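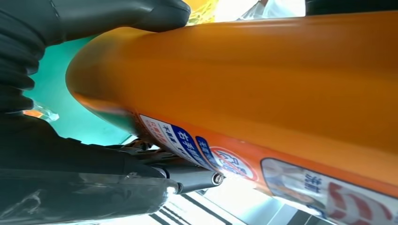
I'd been trying to pin down Tyyne Kallio for months, so when she finally rang from the Zirnutlow van one morning in April, I dropped my toast and grabbed a pen. She sings and plays bass, and she was the one who answered most of my questions, mainly because Lenni Ruotsalainen was driving and Craig Swanson was asleep across the drum cases.

Their second album, Gevstead, is short and fast and I've had it on all week. Was that the plan, I asked, to get it over with in under half an hour? "We had 45 songs," she told me. "Well, 45 bits of songs. Lenni hums into his phone all day long. We kept throwing out the ones we couldn't remember the next morning, and what we could remember was the record."

They cut the whole thing live in three days at Fulenstead, with Guangming Hou at the desk. I love how rough it sounds (the count-in on "Byun" is way too fast and the whole band has to chase it!) and I wanted to know if they'd been tempted to fix it. "Guangming wouldn't let us," she said. "He played it back, we all groaned, and he'd already started labeling it as the keeper. I was mad for a day. Now it's my favorite thing on there — my voice cracks on the last chorus and I hear people singing it back with the crack in."

The first pressing was 482 copies, an odd number that came down to what they had in the bank, and almost all of them went at the shows. There'll be another run in the fall, on plain black vinyl this time.

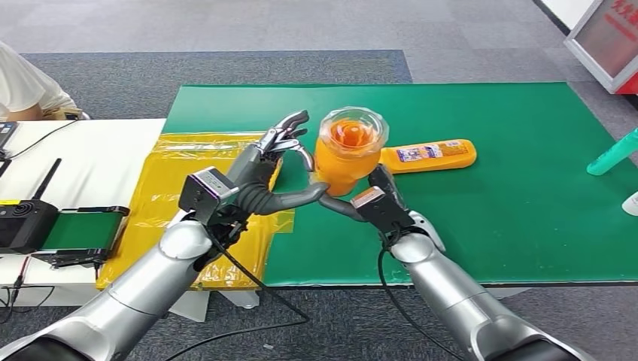 Derek Dunmore thinks the slow one, "Porch Light," should have closed the record instead of sitting in the middle of side two, and he asked me to put that to her. So I did! She laughed for a good while. "Tell Derek we fought over that all the way home. Craig wanted it last. I wanted people to flip the record over and start again, and you don't do that after a slow one."

I asked about the next album and she said there were four songs, maybe five, and that Lenni was humming one right then. I could hear him. It sounded pretty good to me, but then they hit a tunnel and I lost the call.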